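Tuesday, late

Remigiusz says the back room is finished. I went in to see for myself before lunch, with my coffee and my bad attitude, and I would not call it finished. I would call it taped.

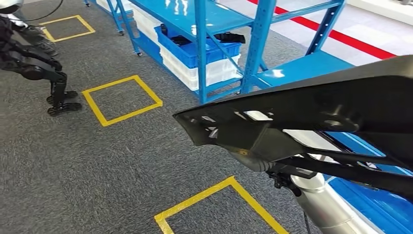
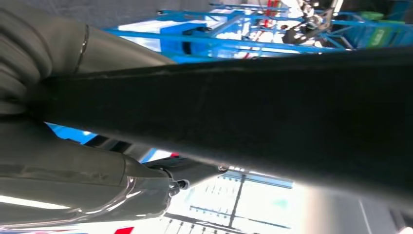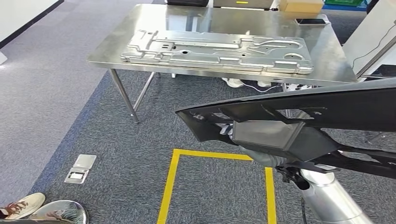

He is very proud of the yellow tape. Every square is supposed to mean something, and he has drawn a plan explaining what, and I have read the plan twice. I still don't see how tape on carpet makes a person put a thing back where it came from. We had tape at Stendstead. By the end of the first month people were stepping over it with their arms full, and by the end of the second they were peeling it off their shoes.

And carpet! Who puts carpet in a room where metal parts get carried around? I asked Valeriano and he said it came with the lease. Fine. The lease also came with a heater that bangs.

I do like the blue shelves. I'll give him that. They look solid, and a shelf that sits next to where you work has some chance of being used. But the steel table is already doing what every table does. It's meant to be for the big panel and only the panel, and there's a phone on it, and boxes along the far side. I said so. Remigiusz said those were "temporary." I have worked with him for 2 years and have seen what temporary looks like.

The panel itself is a handsome thing, all ribs and holes. I can't make up my mind whether it's the right one. The sheet from Harahap says one revision and Valeriano says another, and each of them is quite sure. The bill for the shelving was $1,452, which he told me as if it were a bargain. Maybe it is. I'd have spent $77 on hooks and labels and waited to see.

Called Mom after supper. She thinks I should be nicer to people who are trying. Told her I was nice, I said the shelves were good.

Tomorrow: ask Harahap about the revision, in writing this time. Buy coffee filters. Look under that steel table, there's a white cable running across the floor and I want it moved before somebody catches a foot on it.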